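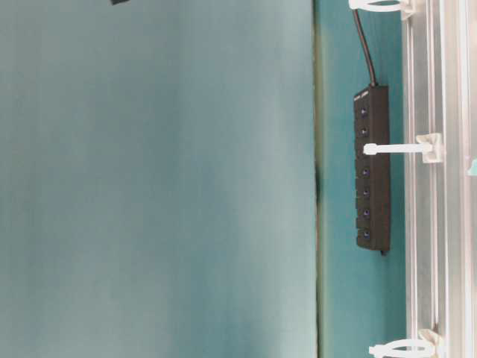
Gindora says you can judge a workshop by where it keeps its switches, and that one put on the wall of her old place would have saved years of crawling under benches. We agree. We've been banging on about it since we opened.

Watkins Bench & Desk. Small firm, Pirnwood, two units knocked into one. We fit out worktops – school labs, repair benches, craft rooms, the odd home office. Tops, panels, power, cable runs. No kitchens please, we get asked every week.

How we work

You send measurements. We ring back. Someone comes out with a tape anyway as the measurements are nearly always wrong (ours included). Then a drawing, a price, a date.

Power goes where your hand goes. Upright at the side if the top needs to stay clear, along the back if it doesn't. Separate switches wherever we can, with a light in each, so you can see what's live before you reach for it. Cables clipped. Not taped, never taped.

Colours: mostly greens and blues at the moment. Pale for the top, deeper for the side panel. Small screws show up well on pale teal and it's kinder on the eyes than white under strip lights. Grey still avalable, ask.

Seams and gaps

Where a top meets a panel there's a join, and joins collect muck. Glue, flux, biscuit crumbs. Run a dry brush down it at the end of the day, damp cloth once a week, keep the cloth well away from the sockets. If it's gone dark and won't shift, get in touch and we'll talk you through it.

The Watano range

Our own flat-top bench, new since May. Comes in 5 widths. Basic one is £485, the long one with side panel and switched power is £969. Delivery is £44 to anywhere on the mainland, fitting is extra and depends on stairs.

Visiting

Ring first. The showroom is also the workshop so there may be sawdust, and parking is round the back, past the tyre place. Samples of all the colours on the shelf by the door, take a couple home and look at them in you're own light.

Prices checked 17/10/2022.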